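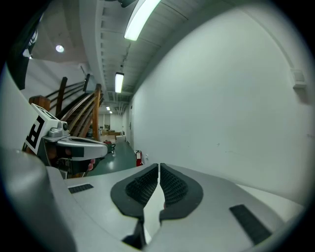 A circulation space is any part of a building whose main purpose is to let people pass from one room or floor to another. Corridors, landings, lobbies and stairs all belong to this group. In many buildings the two most important of them meet at a single point, as they do where a wooden staircase with curved brown handrails starts beside the mouth of a long corridor. A post stands at the lower end of the stairs, and this post, called the newel, takes the end of the handrail and tells a person coming down where the flight stops. Students should learn to look for the newel first when they enter an unfamiliar hall, as most of the measurements in a stair survey are taken from it.

This chapter deals with the daily care of corridors and stairs in buildings that are in regular use. It assumes that the reader has completed the chapter on floors and has the survey sheets at hand. The terms printed in the word list at the end of the book are used here without further explanation.

Aims of the chapter

After studying this chapter, the student should be able to name the parts of a common stair, prepare a survey of a corridor and its lighting, judge whether goods standing in a corridor may remain there, and write a short report that a building manager can act upon.

The parts of a stair

The part of the step on which the foot is placed is the tread. The upright face between two treads is the riser. A continuous run of steps without a landing is a flight. The handrail is held up by balusters, which also close the open side of the stair. Where the rail changes direction it may be joined at an angle or carried round in a curve. A curved rail allows the hand to travel without being lifted, but it is harder to repair, and damaged lengths should be referred to a joiner.

The sloping or level surface on the underside of a stair or ceiling drop is the soffit. It is often left out of surveys. Marks on a white soffit may point to a leak on the floor above and should be entered on the sheet with their distance from the nearest wall.

Lighting overhead
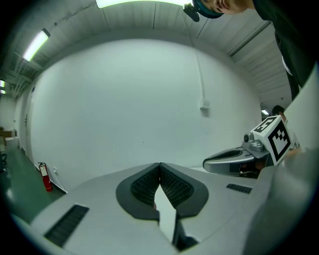 Page 73

The person making the survey should note every light fitting by its shape, its position and its condition. A small ceiling light at a distance can look faint from the near end of a corridor, and its condition should not be judged from there. The surveyor walks to each fitting in turn and stands below it. The reading is taken at floor level and again on the first tread of the stair, and both values are written on the same line of the sheet.

At the Hollmann Building in Imel, a survey led by Roswitha Gerlach recorded 55 fittings on the ground floor. Four of these were missing from the original plans. Gerd Frerichs, who prepared the revised drawings, recommended that each fitting be given a number painted on the ceiling beside it, and this practice is followed in the exercises below.

Goods standing in corridors

A corridor is not a storeroom. In practice, deliveries and waste bins are often set down in corridors for want of a better place, and the survey must deal with them as they are found. The student should record what each item is, on which side it stands, and the clear width that remains beside it. For the exercises in this book, the clear width is to be no less than 1000 millimeters. The rules in force at a given site always take the place of this figure.

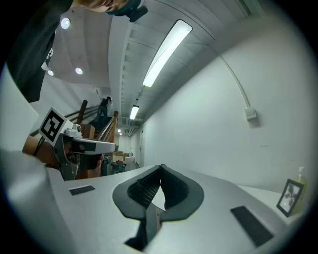
Figure 4. Stair and corridor, with a green trash bin and, farther along, stacked cardboard boxes.

Cardboard boxes require special attention. They burn readily, they can fall when stacked, and they are easily pushed outward into the path of travel. A box found in a corridor is to be reported on the day of the survey, whether or not the clear width has been kept. Bins may remain only where the site plan shows a place for them.

The position of goods in relation to the stair must also be recorded. A person coming down a flight has one hand on the rail and may be looking at the steps. The floor at the foot of the stair is therefore kept clear for the full width of the flight.

Preparatory exercises

1. Choose a corridor that leads to a stair. Draw it in plan and mark the newel, the first riser and each ceiling light.

2. Using the survey sheet by Nayeli Cárdenas and Timo Voß in the appendix, enter all goods standing on the corridor floor. State the clear width at each.

3. Compare your entries with those of another student who surveyed the same corridor. Where the two sheets differ, return to the corridor together and measure again.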